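Home | Notebook | Dye recipes | Swatch index | Contact

22/05/2026
Indigo on Avell cotton, rinsing and crocking

Back to the blue that comes off on people's hands. The Avell cloth took the vat well enough last time and the color on the bolt end is even, but the dry rub on a white square left a mark I'd call moderate, and the wet rub was bad. The order from Fururville is for seat covers, so wet rub matters more than anything else on the sheet.

Cut new pieces from the same bolt, 100 g dry weight per set. Scoured all of them together so there's no argument about the starting point. Rinsed until the water ran clear, hung on the back rail, weighed again when dry. Lost a little more weight than expected. There is probably still size in the selvedge, where it feels stiffer.

Vat was the small one. It was yellow-green under the surface when I started and the bloom was coppery. Dipped, squeezed at the surface, aired on the line, then back in. Five dips for each set. I kept the dips short and the airing long. The last batch went back in while it was still green at the folds, and I think a good part of the loose color came from that.

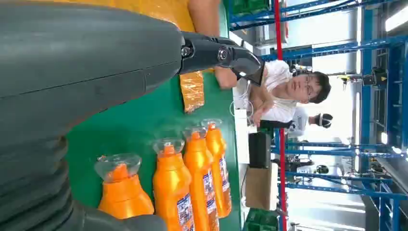 Morven Kerr thinks the airing has little to do with it and that we are building too much dye in too few dips. She would thin the vat, double the number of dips and accept the longer day. She also asked whether anyone had checked the pH of the first rinse. I hadn't.

So, first rinse pH checked this time. Still well on the alkaline side. Split the pieces after that:

Set A – cold rinse only, several changes, as we have always done it.
Set B – cold rinse, then a weak vinegar bath, then cold rinse again.
Set C – same as B, then a hot wash with detergent and a last warm rinse.

Left all three to hang for 90 minutes before the washing stage so the oxidation would be finished. Set A was still giving off blue in the sixth change and I stopped there. The color of the water didn't drop much between the fourth and the sixth, so the extra changes are wasted water.

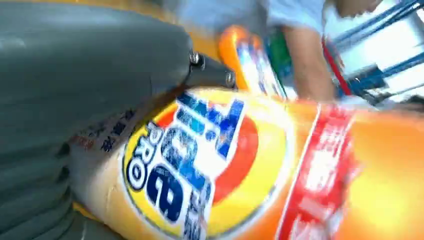
The hot wash on C pulled out a lot in the first few minutes, then slowed. Used 900 ml per piece in the beakers, with a lid, turned by hand. The small volume is a problem because whatever comes off sits next to the cloth and some goes back on. The white tracer strip in the same beaker came out pale blue, a bit streaky. Next time use the deep pan and change the bath halfway.

Dried flat. Shade comparison in the window light: A and B look the same to me. C is a touch lighter and cleaner, less red in it. I prefer it. Rakine's buyer approved the darker shade, so C may need one more dip to match.

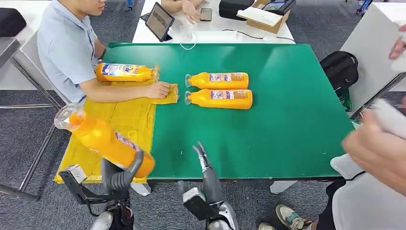
Green table, with the orange bottles and the yellow sheet.

Rub results, by eye against the gray card:
A – dry fair, wet poor
B – dry fair to good, wet poor
C – dry good, wet fair

B is better than A when dry, and I can't see any difference wet. The vinegar is cheap and takes little time, so it stays in. C is the only one I would send out, and fair is still short of what seat covers want.

One piece from C had a crease mark across the middle that rubbed off darker than the rest. It was folded in the beaker. Left it out of the grading and pinned it in the back of the book with a note.

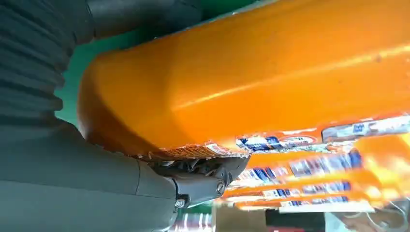
To do in June:
Thin the vat by 5 percent and run the extra dips, as Morven suggested. Same cloth.
Repeat C in the deep pan with two baths.
Scour again with the selvedge trimmed off, and weigh before and after.
Order more white rubbing cloth – there is half a packet left.
Ask Fururville whether the covers are to be washed before fitting. If they are, one more wash at their end might be enough.

Vat fed and covered. Temperature was dropping when I left it, so check before dipping anything.

Rakine Dye Workshop | Contact the workshop | © Rakine | Back to top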